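Twin-town money: what did the river program buy us?

2020-08-13

The joint river program between Inskip and Marnum has been declared a success. I know this because the closing report uses the word eleven times, and the press notice that came with it used it in the headline. The report runs to 136 pages. I read it over two evenings and I am still not sure what changed on either side of the water.

Some of it is real. The footbridge at Alach has been repaired, and people from both towns use it. The bilingual signs along the towpath are up, and they are spelled correctly, which was not the case with the first batch in May of last year. Small traders in Marnum say it is easier to get a stall at the Inskip market than it used to be. Credit where it is due.

After that it gets thin. The report lists 41 "partnership actions." I went through them hoping for things I could walk to or pick up, and a good many turned out to be meetings. One action is the meeting that planned another action. A study visit counts as one action for the town that traveled and a second for the town that made the coffee. The program office says this is the standard method, and maybe it is, but a standard method can still give you a silly number.

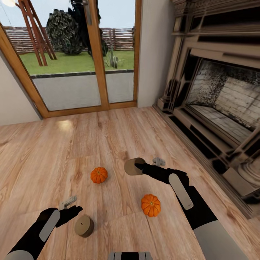
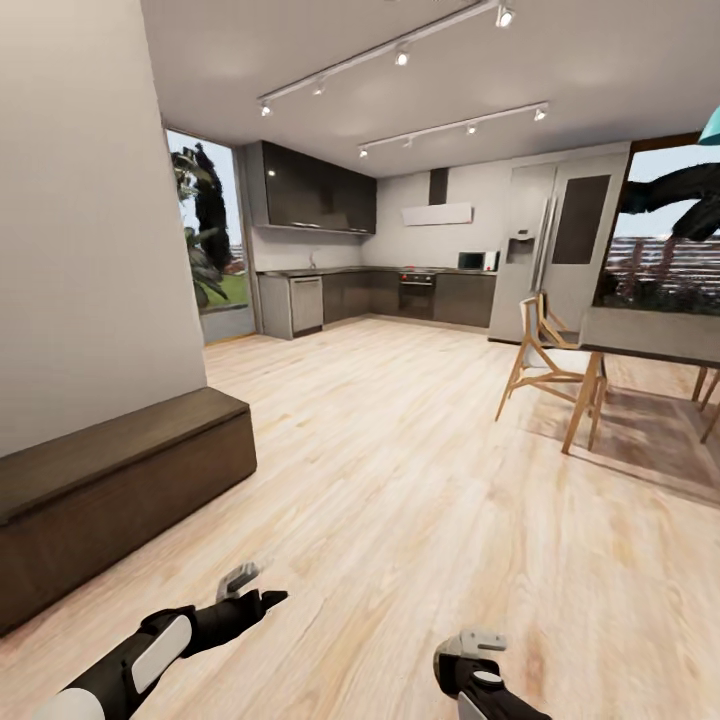

The training figures are no better. We are told that 1112 residents "benefited from skills activity." I asked the office how many of them finished a course, and was told that completion was not an indicator. I asked how many found work afterward, and was told the same thing. An email sign-up for the Bestbridge job site seems to count as skills activity. If so, my household benefited twice, and I did not notice either time.

Then there is the business fund. It was meant to help firms sell across the river, with grants small enough that a bakery or a repair shop could apply without hiring someone to fill in the form. The form was 22 pages. Nearly 700 firms were sent the invitation, and the report does not say how many applied. It does say that interest was "strong." I would like to see that as a figure, on a page, before the next round is approved.

Both councils want a second program, and the draft is already going around. It has the same goals, the same office at Bestbridge and a larger budget line for communication. I am not against it. The two towns share a river, a hospital and most of a bus route, and it makes sense to pay for some things together. But the first program should be measured by people who did not run it – and that should happen before the new one is signed.

The draft is open for written remarks at both town halls. Ask for the annex as well. The costs are in there.

Comments

towpath_walker: The signs are nice. The bench they promised next to them never came.

Marnum reader: We applied to the fund and gave up at page nine. Nobody called to ask why.

gl1968: A bit harsh. The bridge alone was worth it to those of us who cross every day.

Recent items
Bus route changes on the Inskip side
Alach footbridge: winter closing hours
How to read a council annex
Market stall fees compared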